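Print this chapter | E-mail this chapter

CHAPTER 6
Queues, Capacity and the Theme Park Day

Constanza Medina
Updated 2019-06-20

A theme park sells a day, and most of that day is spent standing, walking or eating. The time a guest spends seated on rides is short by comparison. This chapter looks at how parks plan for the rest of it. We start with ride capacity, move on to the layout of waiting lines, and finish with live shows and parades.

The main case is Clivar, a mid-sized regional park that opened a family boat ride called Flaltum in July of its third season. On paper the ride could carry 889 guests an hour. In its first weeks it carried far fewer. Boats left the dock with empty seats, parties of three were given rows built for four, and loading took longer than the designers had allowed.

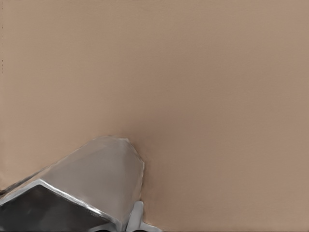

What is the difference between theoretical and operational capacity?

Theoretical capacity is the number of guests a ride could move in an hour if every seat were filled and every boat left on schedule. Operational capacity is the number it moves on a normal day, with empty seats and short stops included.

Planners use the second figure when they decide how long a line the building must hold. Clivar had used the first. The indoor part of the line filled before noon, and guests waited along the main path, where they blocked the entrance to a snack stand and slowed the parade.

The park asked Estela Valdebenito, a ride operations planner, to review the loading dock. She made 2 changes. A separate line was opened for single riders, and the dock crew began grouping parties before they reached the gate. By the end of the season, 76 percent of seats were filled on a typical afternoon, and the line rarely reached the main path.

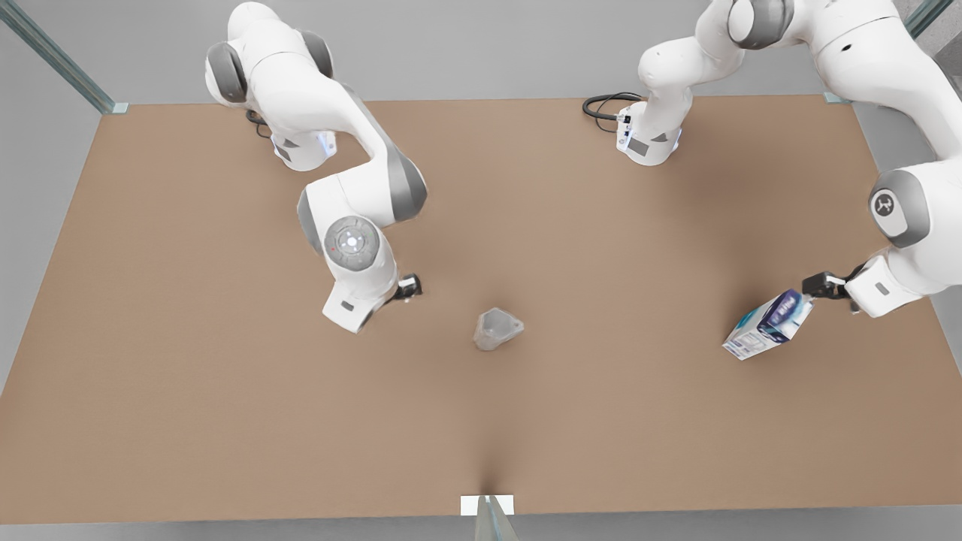

Figure 6.1. Two white arms above a light-brown tabletop.

Section 6.1 defines the terms used in the case and shows how dispatch interval and seats per boat are combined. Section 6.2 covers switchback lines, covered waiting areas and posted wait times. Section 6.3 turns to Drevex, an indoor park with a very different problem: its theater holds only 100 people, and its most popular show runs four times a day.

Before reading on, review the section on attendance patterns in Chapter 5.

Print | E-mail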